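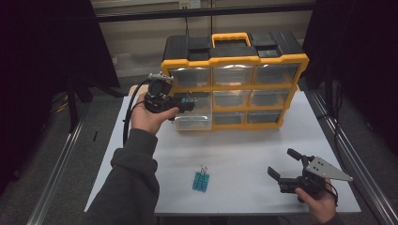 The bench at Hollthorpe, teal tips in the left hand, black fingers in the right, bottom-left drawer part open.

"Drawers are where you find out," she says. She's the test lead at Ulidar, a small outfit that tries out grippers for people who don't have time to do it themselves, and she has been opening and closing little plastic drawers for most of a week. Asked that her name be left off. Fine.

We talk standing up. There's one chair and it has a box on it.

The job right now is a comparison of hand-held grippers, the kind an operator holds and moves through a task so the motion can be recorded and later tried on an arm. Two types are on the list. The Amis, with soft teal tips. And the Vasić, black fingers, stiffer, opens wider. Each gets 400 tries at the same set of small jobs, spread over four operators.

Why an organizer for screws and such?

"Because everybody starts with a block and a cup. Everything works on a block and a cup. A small drawer has a lip, it has some play in it, it tilts when you pull off center. If the tips are too fat you can't get in under the edge. If they're too soft they peel off." She does the peeling motion with two fingers.

So far the Amis is ahead on pulling. 191 clean opens out of the first 400 attempts at the bottom row, against 180 for the Vasić. Not a big gap, and she's quick to say so. "Eleven. I wouldn't buy anything on eleven." The bottom row is the worst one for both. Your wrist wants to be where the table is.

Closing is another story. The stiffer fingers just shove. "With the soft ones you push and the tip folds, and then you're pushing with the side of it, and the drawer goes in crooked. You can feel it but the recording doesnt know you felt it."

That last point comes up a lot. No force sensing on either one. She'd like it, the budget would not.

What about using both at once, one steadying and one pulling? They do that. Her left hand has the Amis most days and her right the Vasić, then they swap after lunch, so a strong hand doesn't make a gripper look good. It was her idea and the operators hate it. Cables get in the way on the swap — "always the cable" — and one of them had a connector go bad back in January, which cost two days and all of a Friday's data.

Weight? The Vasić is the heavier one in the hand, she says, with the metal plate out the back. After 55 minutes people slow down. Breaks are now on a timer. The Amis crowd gets tired too, just later and they complain less.

There are also the block pieces, clipped together, for pick and place. Less interesting to her. "Both fine. Both boring." She wants thin things next. Washers, cable ties, maybe a key.

And which would she pick today, if a customer was on the phone?

Long pause. "Teal tips on the black body. Which you can't buy." She has asked both makers if the tips can be swapped. One answered with a drawing. The other hasn't wrote back yet.

Full numbers when the last operator is done, Ulidar says, plus the closing runs broken out by row. Middle row is still short.

Posted 2018-06-03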